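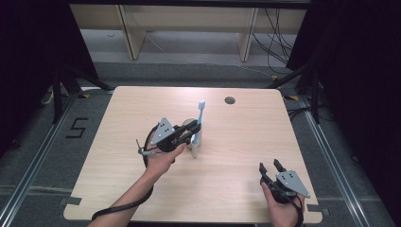 Pelkonen Grippers - Frequently Asked Questions

What is the Pelkonen build?
It's a pair of hand-held grippers you can put together at home or at a shared bench. You do a chore with them, and the recording goes toward teaching a robot arm the same chore. Yavuz Güler drew up the first set, and plenty of people have improved on it since!

How long does it take?
Most first-timers tell us 14 hours for the pair, spread over a few evenings. Please don't rush the fingers - they need to meet evenly along their whole length, or thin things like a toothbrush handle will twist on you.

Do I need to build both?
You can start with one, and many folks do. The second goes quicker, and you'll want it once you try anything that takes two hands.

What are the black dots on the plates for?
They're for tracking. Keep them clean, and try not to swap the left and right plates, as each has its own pattern.

My cable keeps snagging. Any advice?
Run it back along your forearm and leave a little slack at the wrist (we use 9 inches, but arms vary, of course).

Where can I ask for help?
Bring your parts to the Dollent workshop any evening after 7. The kettle is usually on.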